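# Director's cut of *Marulanda*: which version should a film society book?

**Posted by Tincuța Mihăilă**

Our society intends to close its October programme with the thriller *Marulanda*. The distributor lists a theatrical version and a director's cut, the latter 10 minutes longer. Members who saw the film on release speak well of the chase through Ziltville, but I understand that this sequence was re-edited. I should be grateful for advice on which version suits a general audience, and on whether the longer one carries a different certificate. Our hall seats 40 and we must vacate it by 10 in the evening.

**Hindside**

The theatrical version is the one to book. The additional material falls almost entirely in the first half and concerns the brother's debts, a matter already covered in a single line of dialogue at the harbour. The chase is shorter in the director's cut and has lost its music. Certificates are granted to each version separately, so please ask the distributor to confirm in writing which one applies to the copy supplied. Our own society was once sent the wrong disc and had to delay the start while the matter was put right.

**Tikex**

i would go for the long one, the ending makes more sense. not sure about the certificate

**Marulanda898**

I must respectfully differ from Hindside on the matter of the chase. The music was removed so that the engines and the crowd could be heard, and in a hall with adequate speakers the effect is considerable.
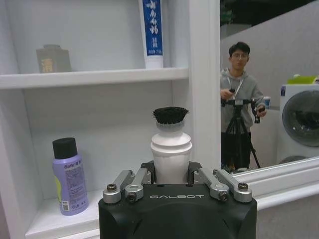 The brother's scenes are slow, I accept, but 3 of them prepare the audience for his conduct on the bridge, which many viewers of the theatrical version found unconvincing. If the hall must be cleared by 10, I would advise an earlier start and no interval. Societies should also check that their licence names the version to be shown, as the fee for the director's cut is charged under a separate heading on the distributor's form.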